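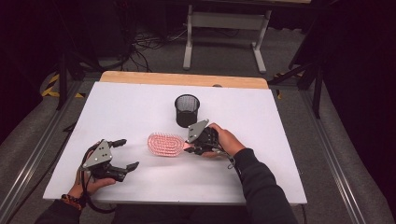 So I finally did the bathroom drawer. And the basket on top of the bathroom cabinet, and the shoebox under the sink, and the weird little dish by the front door that had somehow turned into a second bathroom drawer. It took most of a Thursday evening and I have a lot of feelings about hairbrushes now, so get comfortable.

I should say up front that I'm not a tidy person. I own a label maker and have used it on the label maker. My apartment is the kind of place where you can find a hair tie in any room within ten seconds but never a matching sock, and for years my whole hair situation has lived wherever I happened to put it down. Then in March I was late for a train because I couldn't find a brush (any brush!) and had to do my hair with my fingers in the reflection of a vending machine. That was the evening I decided enough.

Step one was getting everything out where I could see it. I carried it all to the table and dumped it, and oh boy. Here's the full count, which I did because I knew you'd ask and because my sister-in-law bet me I had more than fifty hair ties.

I had 83. Plus bobby pins, which I counted while watching a cooking show, and there were 469 of them. I don't even wear my hair up that much! I think they breed. There were also two combs with teeth missing, a round brush from my bangs phase, a travel brush that folds up and pinches you every single time, one of those wooden paddle brushes everybody had for a while, and the pink brush.

The pink brush is the one I use. It's always been the one I use. I got it at the Novelo on the corner the week I moved here, back when it was still half pharmacy and half greeting cards, and it has outlived two roommates and a couch. I've bought fancier ones since. I had a Meesuk for a while that was supposed to make my hair shiny and mostly made it stand straight up, and I went back to the pink one inside a week.

So the real question was where the pink brush should live, and that's where the black mesh cup comes in. You know the kind, the pencil cup everyone gets in a set with a matching paper tray. The tray went to the thrift store ages ago but I hung on to the cup and it's been sitting on my desk with one dead highlighter in it. I put the brush and the cup next to each other on the white board (same one I use for cutting fabric and rolling out dumplings, scrubbed in between, don't write in) and had a long think.

I'm a big fan of a mesh cup for hair stuff, it turns out I have opinions. A drawer sounds neater but a drawer is where brushes go to collect lint. With a cup the brush stands up, air gets to it, you can see it from the doorway, and you put it back with one hand while you're holding a coffee in the other. Mesh over solid every time, too. I used a ceramic mug for this once and the bottom of it grew a kind of felt.

Handle down or handle up? I've gone back and forth. Handle down means the bristles are out in the open and the thing looks a bit like a bouquet, and it's steadier in a narrow cup. Handle up is easier to grab, but the head has to fit, and with anything wider than a skinny round brush you end up jamming it in and bending the outside bristles. I'm going handle down. If your cup tips over, drop a few flat stones or some old coins in the bottom. I used the foreign change I've been saving for no reason.

Before anything went anywhere I washed the brushes, and if you haven't done yours lately, I'm sorry, please go do it. I do it like this. Pull out the hair first with the tail end of a comb, going row by row so you lift the whole mat off in one piece (gross, very satisfying). Then a bowl of warm water with a squirt of shampoo, bristles down, and an old toothbrush to get in between. Don't soak one that has a cushion, because the water gets in through the little hole and then you've got a brush that sloshes. Just swish it. Rinse, shake it out over the tub, and leave it face down on a towel overnight. Wooden ones only get a damp wipe.

What I kept: the pink one, the round brush (bangs could happen again), and one comb with all its teeth. The paddle brush went to a friend who'd been eyeing it. The pinching travel brush went in the trash with no ceremony at all.

The hair ties I sorted into stretchy and not stretchy. 56 still had some life in them, which felt like a lot, so I put a dozen on a carabiner hooked to the mirror and the rest in a jam jar. The dead ones I kept for bundling cables. The bobby pins are on a magnetic strip stuck inside the cabinet door and I'm so pleased with that one, you just sort of throw them at it. The strip is a knife strip from Kavura, the short size, and it was cheaper than the things they sell for actual bobby pins. It was on the bottom shelf next to the garlic presses.

Couple of things I'd do differently. I'd start earlier in the evening, because bobby pins at eleven at night are hard on the eyes. And I'd measure the shelf before moving the cup in. Mine is narrow and has a lip on it, so the cup sits a tiny bit crooked and I notice it every morning. I'm thinking of gluing a bit of cork under one side, or maybe just learning to live with it.

A few of you asked after the last post whether the linen closet is still holding up. Mostly! The towels are good. The fitted sheets have gone back to being balls. I did go over to Lamatden for those wire dividers and they only had the tall ones, so I'm waiting for the next delivery before I try again.

Next up is the medicine shelf, where I already know there's a cough syrup older than my car. If you have a good system for band-aids that doesn't involve the original boxes, leave it in the comments, I'm all ears.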